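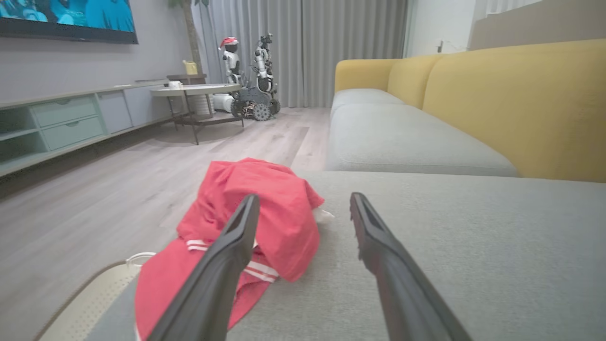 Ticket 641
Opened: 2001-05-04
Opened by: Nanna Ladefoged
Product: Lerkance sofa, gray seat, yellow back
Bought from: Sketero
Subject: Pink color on seat cushion from red clothing
Status: Closed by customer

First message

Hello,

I write about our Lerkance sofa, which we bought from you in April. The seat is light gray and the back cushions are mustard yellow. We are very happy with the sofa in general, so please do not read this as an angry letter.

The problem is a pink color on one of the gray seat cushions. We fold the laundry on the sofa, and one red top with white stripes stayed there overnight on a day when the laundry was not completely dry. I did not notice this before the next evening. When I lifted it, the gray fabric had a pink area under it, as big as my hand, with a soft border. It is stronger on the side that is near the yellow back.

I have already tried:

Dry white cloth, pressed on the place. No color came to the cloth.
White cloth with cold water. A little pink came to the cloth the first time, and nothing the second time.
Vacuum cleaner with the soft brush. No difference, but I wanted to be sure it was not only red fluff.

I have not used soap or any other product, and I have not used warm water. I waited with this until I hear from you.

My questions are: Can the cover of the seat cushion be taken off and washed? If yes, at what temperature? And must I wash all the seat covers together, so that they keep the same color?

Kind regards,
Nanna Ladefoged

Reply from Sketero service desk

Hi Nanna,

Thanks for the clear message, and good call on keeping warm water away from it. Please look for a zipper along the back edge at the bottom of the seat cushion and tell us what is printed on the label inside. The Lerkance was sold with two different covers. The Bisgaard cover comes off and can be washed. The other one is fixed and has to be cleaned in place.

Please also check whether the white parts of the red top have turned pink. If they have, the top is still losing color, and it should stay off the sofa for now.

Message from customer

Hello again,

I found the zipper. It was hidden under a fold, and the small handle was missing, so I opened it with a paper clip. The label says Bisgaard, 30 degrees, gentle program, no bleach, do not tumble dry. So this must be the cover that comes off.

I checked the red top in good daylight at the window. The stripes are white. But inside the collar there is a seam which I believe was white before, and it is a little pink now. I think your suspicion is right. I washed the top alone in the sink, and the water became pink very quickly. I changed the water until it stayed clear, and this took most of the evening.
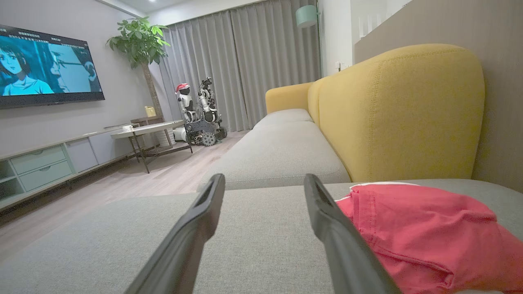 Attachment: gray seat cushions and yellow backrest, red clothing at the right.

One more thing I should report. My husband had a spray called Masix in the cabinet, a cleaner for textiles. He wanted to use it directly on the pink place. I said no, but I tried it on the underside of the cushion, where it will not be seen. After it dried there was a pale ring. It is not terrible, but I would not like to have it on top. Please tell me if the ring can also go away in the wash.

Kind regards,
Nanna

Reply from Sketero service desk

Hi Nanna,

Please don't use the spray on the upper side. The ring is most likely cleaner left in the fabric, and it should rinse out.

For the pink area, do this before the machine wash:

Take the cover off completely. Do not treat it while it is on the foam.
Mix 700 ml of cold water with a teaspoon of liquid detergent for colored clothes.
Lay the fabric over a white towel with the outside facing down, and wet the area from the inside.
Leave it for 30 minutes, then press with a second white towel. Do not rub.
Repeat while color is still coming out.
Wash the cover alone at 30 degrees, gentle program, low spin.
Stretch it lightly with your hands while it is damp and hang it away from the sun.

You can wash one cover by itself. After a single wash we would not expect a difference you can see next to the others. If there is a difference, write to us here before you wash the rest.

Message from customer, notes from the cleaning

I write down what happened in order, in case it is useful for other customers.

Round 1. Cover off, towel under, mixture put on from the inside. After 30 minutes I could see a clear pink shape on the towel. The cover itself looked almost the same, and I was a little disappointed.

Round 2. New towel, same mixture. Again pink on the towel, weaker than before. The border of the place was now difficult to find while the fabric was wet. I know that wet fabric can look different, so I did not trust this.

Round 3. Only a very weak color on the towel. I stopped here.

Machine wash, 30 degrees, gentle, with the cover alone. I closed the zipper first — this was not in your instruction, but I was afraid that it would scratch the drum. It dried on a rack in the hallway and needed until the next afternoon.

Result: the pink is gone when I look from the front. If I bend down by the armrest and look along the seat in the evening light, I think I can find where it was, but my husband cannot. The ring from the spray is completely gone.

The cover was tight when I put it back. It helped to press the foam together like a sandwich and put the back corners in first. The fabric feels a little more stiff than on the other cushions, but I expect this gets softer when we sit on it. I compared the gray color in the morning and see no difference, so the other covers stay where they are.

The red top had one more wash alone, and a white handkerchief that I put in together with it came out white. It still does not get to lie on the sofa.

One remaining question: is it possible to buy the small handle for the zipper? The paper clip works, but I would prefer the correct part.

Reply from Sketero service desk

Glad it came out. We will mail you a zipper pull for the Bisgaard cover, no charge. It clips on, no tools needed. We have also added the closed zipper to our washing instructions. You can close the ticket from your side when the part is there.

Message from customer

The part arrived today and it fits. I close the ticket now. Thank you for the patient help.

Nanna Ladefoged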